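Demonstration Recording: Frequently Asked Questions
Saturday, May 3, 2025
By the Horwood data desk

What counts as one example?
One example is a single continuous recording of one task, from the first approach to the release of the last object. Pauses under 2 seconds stay in. Longer pauses end the example.

How many examples does a task need?
The target is 70 per task per site. Laryea, the current set, holds 1123 accepted examples across all tasks.
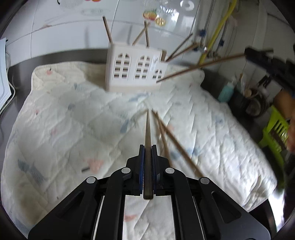

Which grip should I use on thin objects?
Close the jaws on the shaft and keep the long axis in line with the gripper. The policy learns the angle along with the path, so a sideways grip in one example and a straight grip in the next will be treated as two strategies. For chopsticks, grip near the squared end and leave the tapered tip pointing forward, clear of the jaws. Loose pieces lying nearly parallel should be picked one at a time.

Does the work surface have to be flat?
No. Quilted and wrinkled cloth is accepted. Do not smooth it between examples.

Can two grippers be in use at once?
Yes, if the task sheet says so. Start both recordings before either gripper moves. Furkar rejects pairs whose start times differ by more than 40 milliseconds.

Should I delete a failed attempt?
Mark it "failed" and upload it. Failed attempts are stored apart from the training set and do not count toward the target.

When do uploads reach Oline?
Overnight. Task sheets will next be revised in November.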